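Guides > Gigging > Applying for festival slots

How to apply for a small stage slot (band edition)

Quick one, deadline for Venholm is 3 March and I keep getting asked. Did this with my lot, Grollov, last year so most of it is fresh.

First. Pick three songs. Not the album, three. Best one goes first, they might not reach the second. Streaming links only, no attachments, half of them bounce.

Then the bio. 200 words max. Where you're from, what you sound like, last few gigs. Skip the childhood stuff. Get someone outside the band to read it, Hanna Tokarz did ours and cut most of it. Fair enough.

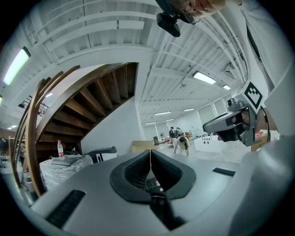
Live video next. One take, whole song, phone is fine if the sound isnt horrible. Stand it near the desk, well away from the drummer. Check you can hear the vocals before you upload.

Numbers. The form asks for your biggest crowd. Put the real one. Ours was 153 at the Dornix and we still got the slot, and the band who wrote 2,000 got a phone call about it.

Tech spec: one page, stage plot plus channel list. Name, mobile, who's driving. Use the same email all the way thorugh or your form gets split in two.

Send it, save the confirmation. Chase once after a fortnight, politely, then leave it. Roxana Lazăr does the bookings for the small stage, spell her name right.

Fee question is on the last page. Don't leave it blank, blank means free.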